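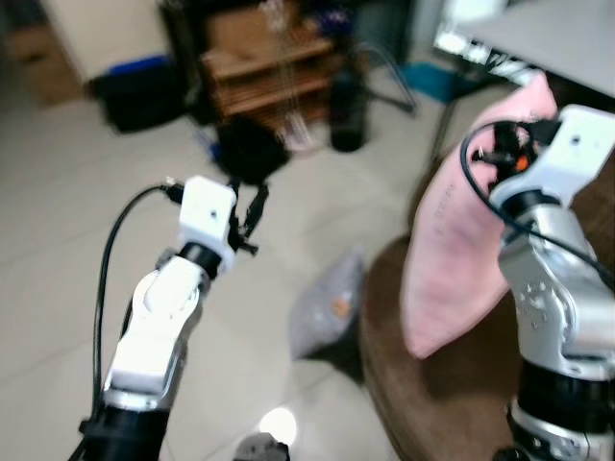
Awuor Koech has been rearranging other people's living rooms for long enough that she starts before she has her coat off. When I met her one afternoon in August at Parry, the little home store and workshop she runs with Lorcan Keane, she had already moved my chair twice. "You were facing the wall!" she said. "Who wants to talk to a wall?"

We were supposed to talk about floors. Parry's customers mostly live in newer apartments with big pale tiles, and Koech has strong feelings about what goes on top of them. But she kept steering back to the smaller things, the pillows and poufs and round cushions that she calls "the movable stuff," and I was happy to follow.

"Tile is wonderful. It's bright, it wipes clean, kids can spill a whole dinner on it," she said. "But sit in a tiled room with nothing soft in it and listen. Every spoon sounds like a cymbal. So you bring in something round and something squashy, and the room calms right down."

Round matters to her. She grew up with square furniture pushed against every wall, and the first piece she ever bought for herself was a brown upholstered stool with no corners at all. She paid 90 dollars for it and still has it. Keane, who does the upholstery, has re-covered it so often that he claims there is nothing left of the original but the legs.

"She brings it in like it's going to the vet," he said from the cutting table.

Brown and pink is the pairing she recommends most, and I admit I was doubtful. Koech was not having it. "Pink is the friendliest color there is, and brown keeps it from floating off! Put a pink pillow on a gray sofa and it looks lonely. Put it next to brown and it looks like it lives there." 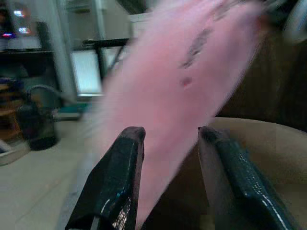
Pink against dark brown and beige, the mix Koech keeps coming back to.

She is just as keen on texture. Fuzzy fabrics are having a good run at Parry, and Keane spends a lot of his week on them. The plush they use comes from Skustedetti, a small mill he found through a former classmate, Gervásio Portela, and the last order was 82 yards — which sounded like plenty to me until he explained how much of it disappears into seams.

"Fuzzy fabric hides a bad stitch," he said, "but it also hides your pins. I've learned to count those."

Their advice for looking after it is simple. Shake the pillow out by the corners, brush it one way with a soft clothes brush, and leave it somewhere airy overnight. Koech doesn't mind creases. A pillow that has been sat on, slept on and thrown across the room looks better to her than one that has been karate-chopped down the middle.

And the throwing is fine? "Please throw them! That's what they're for. My niece Sharon builds a wall out of them every time she visits, and then she's in there for an hour with a flashlight."

Parry has sold over 2,000 pillows since it opened. Koech is now working on a set of floor cushions with a rounded edge, low enough for a toddler to climb and firm enough for a grandparent to get up from — the second part is giving Keane trouble. He has tried four fillings so far. The fifth was on the cutting table when I left, and Koech was sitting on it.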